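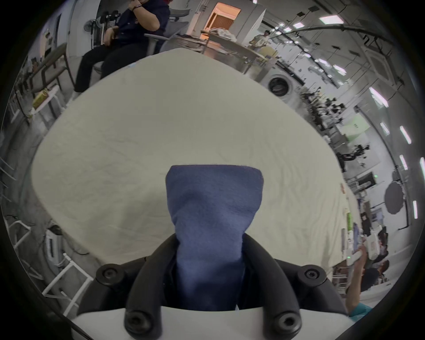
Folded blue cloth held between the fingers of the hand-held gripper, fabric table, main hall.

Plidau Project, Work Package 2: Comparison of Hand-held Grippers for Cloth
Progress report for January
Prepared by Jawad Bukhari

1. Status

In this period we continued the comparison between the curved finger set from Garrido and our older flat jaws, which we call Gunel in all the files. The plan agreed with you was 500 recorded trials with garments on the covered table. At the end of the month we have 204 complete trials. This is less than planned. The main delay came from the mounting of the Garrido fingers, where the joint screws became loose after long use and we had to stop and fasten them again. We now check the screws before each session, and we write it in the log.

All trials are done by hand. The operator holds the gripper and works with the garment, and the camera on the tool records from the same position each time. We decided to keep the robotic arms out of this part of the work, so that the result depends on the fingers and the camera only.

2. T-shirts and single layers

The most difficult case is still a T-shirt lying flat on the table. The operator must come down close to the cloth and take the hem without taking the table cover together with it. The curved fingers meet in a narrow tip, and this helps at the edge of the fabric. The flat jaws take more cloth at one time, but they often pick the cover too. For thick cloth which is already folded, we see little difference between the two.

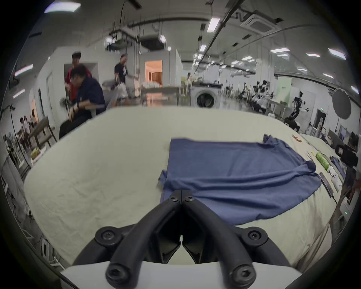
3. Camera view

The wide lens gives us the table, the garment and both fingers in one picture, and we want to keep it. One weakness remains. When the fingers are closed, they hide a part of the cloth exactly where the operator wants to grasp. Through the gap between the fingers there is only a small view. We tried to tilt the camera more toward the tip, and the first recordings are better, but the far side of the table becomes smaller. The Jurivus team asked for both views, so we will record a short series with each.

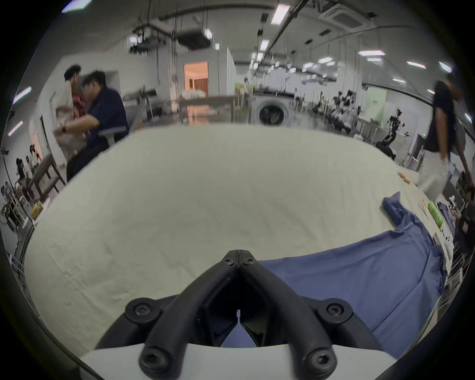 Fingers closed above the table, with blue fabric visible through the gap.

4. Next period

We ask for 3 more weeks to complete the remaining trials. The budget does not change. The spare screws and the second finger set are already ordered under the present budget line. The order of work will be crumpled garments first, then flat T-shirts with the tilted camera. The trial log and the recordings are on the shared drive, in the folder for Work Package 2.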